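Un sombrero de cubo sobre la mesa: galería de una compra poco convencida

Lurska, cuaderno de accesorios. 1 September 2019

Llevo desde febrero oyendo que el sombrero de cubo ha vuelto para quedarse. Lo mismo me dijeron de las viseras transparentes y de los calentadores, así que me permito dudar. En la tienda Cabello tenían una pared entera de ellos, 14 modelos, y la dependienta aseguraba que se los quitaban de las manos. La pared estaba llena. Saquen ustedes sus cuentas.
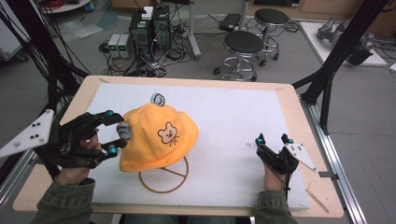 Aun así me llevé dos, uno con dibujo para una criatura de la familia y otro liso para mí, y decidí abrir esta galería antes de que se me pasara el enfado con el precio. La discusión de fondo es vieja: si un sombrero blando de ala caída sirve de algo o es solo un trozo de tela con simpatía. Los catálogos hablan de protección, de versatilidad, de «carácter». Sobre el carácter no me pronuncio. De lo demás tengo algunas notas, tomadas con más terquedad que método.

Las notas de la galería

El color. Amarillo tirando a naranja, muy vivo. En la percha de Cabello lo llamaban «miel», palabra que sirve para cobrar un poco más. Tiene una ventaja que reconozco sin que me cueste: en una playa en agosto se localiza a quien lo lleva desde bastante lejos. Con un pantalón de cuadros ya es otra historia.

El oso. Cara de dibujo animado, contorno marrón oscuro, orejas redondas, dos puntos por ojos y una especie de lacito o corbata bajo la barbilla. Confieso que venía dispuesta a que me cayera mal. Las caras de animales en la ropa suelen tener una sonrisa de anuncio que me pone nerviosa, y esta se conforma con muy poco. Lo que no me creo es que un adulto vaya a ponérselo más de una tarde, por mucho que la etiqueta dijera «todas las edades».

La copa. Es blanda y se arruga un poco. Hay quien lo llama caída natural. Mi abuela lo habría llamado falta de plancha, y después habría sacado la plancha. Yo prefiero dejarla así, que con un estampado delante el calor da disgustos. Si alguien insiste, paño fino encima y por el lado contrario al dibujo.

El ala. Floja. En una terraza con viento se levanta por delante y se baja por detrás, o al revés, según le da. Los de Wokitz venden un modelo con alambre cosido en el borde que promete corregirlo. Lo probé en la tienda y parecía una pantalla de lámpara. Me quedo con el ala floja y una mano libre.

El soporte. Un aro redondo y fino de alambre marrón con una pieza cruzada por dentro. Siempre he sospechado de los soportes para sombreros, que ocupan más que los sombreros. Este al menos se entiende a la primera y no pretende ser una escultura. ¿Hace falta? Para un fieltro bueno, seguramente. Para una tela como esta, un gancho detrás de la puerta ha funcionado en mi casa toda la vida.

El fondo. Una plancha blanca de espuma sobre la mesa de madera. Es el truco más barato que conozco para que un amarillo se vea amarillo y no se mezcle con el tono de la madera. Las páginas de venta deberían usarlo más a menudo. La mitad de las devoluciones que he hecho en mi vida han sido por colores que en la pantalla eran otros, y nunca me han pedido perdón por ello.

Dudas que me quedan

El lavado. La etiqueta recomienda agua fría y a mano, como todas las etiquetas de todos los sombreros. Satano vende un jabón específico para gorras y sombreros estampados que, leída la lista de ingredientes, se parece muchísimo a un jabón corriente en botella pequeña. Seguiré con el corriente.

La talla. Única, dicen. Talla única quiere decir que a alguien le aprieta y a alguien le baila. Al liso le cosí una cinta por dentro y ahora se queda en su sitio.

La duración del asunto. Aquí soy pesimista. En el desván guardo una caja con todo lo que iba a quedarse para siempre, y cabe uno más. Si el próximo verano sigo viendo osos por el paseo, retiraré lo dicho en esta misma página, con letra pequeña.

Los comentarios están abiertos para quien quiera defender el ala con alambre. Se agradecen argumentos mejores que «es tendencia».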